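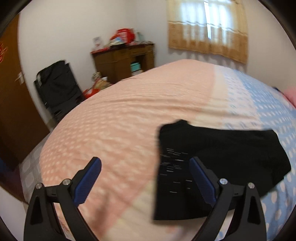 Subject: Re: Dried beans not softening, pressure canner vs. stovetop
From: Zinhle Oosthuizen
To: the Steltby home cooking list
Date: 10/21/21

Princess Dela Peña wrote:

> I have now had 3 pots of black beans in a row stay hard in the
> middle. Same pot, same burner, same brand (Mofokeng, the 5 lb bag).
> I soak overnight in plain water, drain, cover with fresh water, add
> an onion, a can of chopped tomatoes and the salt, and simmer. After
> two hours the skins are splitting and the centers are still chalky.
> The bag before this one was fine with the same recipe. Is it the
> salt? My mother always said never to salt beans until the end.
> Also, would a pressure cooker fix it or just give me the same thing
> faster? I have the Moseo, never used it for beans.
>
> Princess

Princess,

It is very unlikely to be the salt. I would look at the tomatoes first, the water second, and the age of the beans third. Taking those in order:

1. Tomatoes. Acid slows the softening of the cell walls. The pectin that holds the cells together has to dissolve before the bean goes creamy, and it dissolves much more slowly in an acid liquid. Canned tomatoes going in at the start can double the cooking time or stall it completely. Many canned chopped tomatoes also have calcium chloride added to keep the pieces firm, and calcium does the same thing to the beans. Check the can. If calcium chloride is in the ingredients, hold the tomatoes until the beans are fully tender. The same goes for vinegar, lime juice and molasses.

2. Water. Hard water carries calcium and magnesium, with the result described above. You didn't say whether you are on town water or a well. I am at the Orkden end and had the same trouble after we moved. A small amount of baking soda in the soak takes care of it. I use 1/4 teaspoon per pound of dry beans. More than that and they taste of soap and the skins go to mush.

3. Age. Old beans stored warm develop a condition where they will not soften however long you cook them. You can't tell by looking. Two bags of the same brand can be a year or more apart in age. If the second bag came from a different store, that alone could explain the difference.

On the salt: salting the soaking water helps. Sodium replaces some of the calcium in the skins, so they soften evenly and split less. I use 1 tablespoon of table salt per 2 quarts of soaking water, drain, rinse, and then salt the cooking water lightly. I tested this in August with one bag divided between two pots, and the salted soak was done first, with fewer burst skins. That was one bag only, so take it for what it is worth.

To find your cause, cook a small batch plain:

Weigh out 700 g of dry beans and soak them overnight in salted water as above.
Drain, rinse, cover with fresh water by 2 inches.
Bring to a full boil and hold it there for 10 minutes, then drop to a simmer.
No tomatoes. Onion is fine.
Start checking at 45 minutes. Bite five beans each time, since one bean tells you very little.

If they soften, it was the tomatoes. If they don't, repeat with bottled water. If they still don't, it is the bag, and I would return it or use the rest as pie weights.

On the pressure cooker: it will help with old beans and with hard water, to a point, because the temperature inside is well above a normal boil. It will not fully cancel out the acid. Keep the tomatoes out there as well. For soaked black beans I do 9 minutes at high pressure and let it come down by itself. Opening the valve early makes the liquid boil hard inside the pot and tears the skins. Don't fill past the halfway line with beans and water together. They foam, and the foam can block the vent. A spoonful of oil cuts the foam down.

I don't own a Moseo, so I can't say how its high setting compares with mine. If the manual gives a lower pressure, add a few minutes.

One correction to my earlier post in the chili thread: I wrote that kidney beans could go into a slow cooker dry. They should not. Red kidney beans need the 10 minute hard boil first, every time, and many slow cookers never get hot enough to replace it. Soak, drain, boil, and then move them over. Whoever keeps the recipe index, please fix entry 901, which has the old instructions.

Princess, if you run the plain batch, please post the times.

Zinhle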